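Four People, One Van, No Singer: On The Road With Manov

A quartet from the flat end of the country, a record made in a grain store, and a drummer who won't be hurried

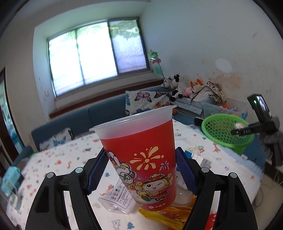
First thing to know about Manov is that the name belongs to none of them. It was on a case. Second-hand accordion case, bought by the bass player for next to nothing, Manov painted on the lid in white, no accordion inside. They needed a name by six that evening for a poster. So.

That was eleven years ago and they're still a quartet, still instrumental, still more or less impossible to file. Shops put them in jazz. Festivals put them in folk or, once, in "world and other". The keyboard player, Nermina Kovačević, has given up arguing. "We play tunes," she says. "Some of them are long."

Some of them are very long. The title piece on the new record, Thambiah, runs to 20 minutes and spends the first four on two chords and a cymbal. Then the bass comes in a bar earlier than your ear wants it, and the whole thing tips forward and doesn't settle again until the end. I've heard it live three times now and I still lose the count in the same place. Kovačević laughed when I told her. The count changes there, she said, from night to night, it's whoever nods first.

They made it in Dodmont, in September, in a grain store with the doors shut. No studio. The engineer brought two racks of gear and a lot of blankets, hung the blankets, listened, took half of them down again. You can hear the building all over it. There's a long dark tail on the snare that would get you sacked in most places and here it's practically the fifth member. Kovačević wanted a real piano and there wasn't one closer than the school hall, so she used an old electric one with a split speaker and a modest little synth that she's had since she was a student. The split speaker stayed on the record. Listen to the low notes on Parniren, second track, they growl.

Parniren is the one people are going to know. It's short, it's got a melody you can whistle, and it nearly didn't make the cut. The guitarist wrote it as a warm-up. He plays it with a capo way up the neck so it chimes, almost like a harp, and the drums don't do anything clever at all, just brushes, quite fast. They did 39 takes of the long piece, across the whole session, and two of this one. The second take is on the record. The first one, I'm told, was better but somebody dropped a tambourine.

About that drummer. He joined in year three, when the original one moved abroad, and everyone in the band says seperately that he changed it. Before him they were quick. Lots of notes, lots of unison runs, the kind of playing that gets other musicians standing at the side with their arms folded. He slowed everything down. At his first rehearsal he played half speed through the entire set and wouldn't explain why. Two of them were furious. Kovačević went home and rewrote the left-hand parts. "I had been filling in holes that I liked," she says. "I didn't know I liked them."

What he does is hard to put in words, I'll have a go. He sits behind the beat, though never late. He tunes his toms low and leaves the bottom heads quite slack so they speak and then get out of the way. He uses one crash cymbal and seems to resent it. On stage he looks like a man waiting for a bus - and then there's a fill, one, and you realise he's been setting it up for six minutes.

I caught them on the fourth night of the tour, at a seated place with a capacity of 300, nearly full. Soundcheck was at four and took forever. Hum on the bass rig. New lead, same hum. New socket, gone. Dinner was sandwiches in the van with the heater on. Doors at half seven. They walked on without a word, played 66 minutes straight through with no talking between numbers, went off, came back, and did one more that isn't on any record. A ballad, sort of. Kovačević alone at first, then bowed bass underneath, so quiet you could hear people's coats.

Not all of it worked. The middle of the set sagged, two mid-tempo things back to back in the same key, and the guitar was too loud from where I sat, left side, under the balcony. There's a new piece with a sampled choir on it that I'd cheerfully never hear again. They know, I think. It had gone from the setlist by the next town.

But the long one. It took up the last third of the night and the room went somewhere with it. A man in front of me had his eyes shut throughout. The nod came from the bass player this time, tiny, just the chin, and all four of them went round the corner together like it was written down. It isn't written down. I asked to see the chart afterwards and it's one side of paper with seven lines on it, one of which says "wait".

Kovačević writes most of the tunes, or starts them. Mornings, with the sound off - she works out the fingering on a dead keyboard and only switches on once she's got the shape. She says it stops her from falling in love with a nice noise. Then it goes to the others and comes back different. The guitarist cuts things. The bass player adds bars. The drummer says play it again, and they do, sometimes for a whole afternoon, and she has learned to bring a book for when they get stuck on an ending.

What next. More dates, the north and then over the water. There's talk of a string quartet for the next one, and talk of going the other way, a trio record with no guitar, which the guitarist brought up himself. She's in no rush. The old synth needs a new power supply and she wont take it out again until it's had one, so for the rest of this tour she's borrowing. It's got a brighter sound, the loaner, and it's already changing the way the second half of Parniren goes. She played me the new version on her phone by the loading door, half past eleven, while the others argued about which cases went in first. Slower again. Fewer notes. The drummer must be delighted.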